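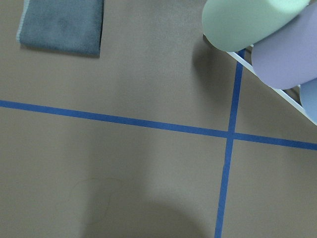

Ticket 1868 – Wrist view start check rejecting good episodes
Project: Zundemano, foam roll and cloth tasks
Site: Rillside, bench two
Opened: October 12, 2022
Status: Resolved, one follow-up left open

Original report

Hi all, and thanks in advance for your patience with a longish one. Since we moved to the new version of Skidier, the start check has been throwing out episodes that look perfectly fine to me. I recorded 24 this morning and it rejected 14 of them with "start pose mismatch". The arm was homed before each one and the blue tape cross was in view every time, with the rack and foam rolls up in the right corner and the cloth up in the left, the way the task sheet has it.

I've tried the obvious things – restarted the recorder, homed the arm twice, wiped the wrist lens. No change. I'd hate to bin a morning's worth of good demonstrations if the check is being fussy.

Reply from support

Thank you for such a thorough write-up, it made my afternoon a good deal easier. I went through your rejected episodes and the arm is where it should be in all of them. The check compares the first wrist image with a stored reference, and it seems to be tripping on shading. There's a big soft shadow coming up from the bottom of the view, and a paler band of bench just under the sideways strip of tape. The stored reference was taken in September under the old lamp and has neither.

Could you please try the following, in this order:

1. Leave the bench as it is and save a new reference from the home pose.
2. Under start check, change the match area from "whole view" to "markers only", so it goes by the tape.
3. Record 12 short test episodes and send me the log.

Please don't delete the rejected ones. They can be run through the check again once the setting is changed.

Update from bench two

Did all three. All 12 test episodes passed, and when I re-ran the morning's rejects they passed as well, so nothing lost and I'm a much happier operator. I also spotted what looks like a hair or a bit of thread on the lower left part of the bench, very faint. Should I re-record for that?

Reply from support

Lovely news! No need to re-record. A stray thread is fine in the training set, and the policy will meet plenty of them in ordinary use. Give the bench a wipe before the next batch and carry on.

Follow-up: the Montes benches are still set to "whole view". Leaving this part open until they've been switched over.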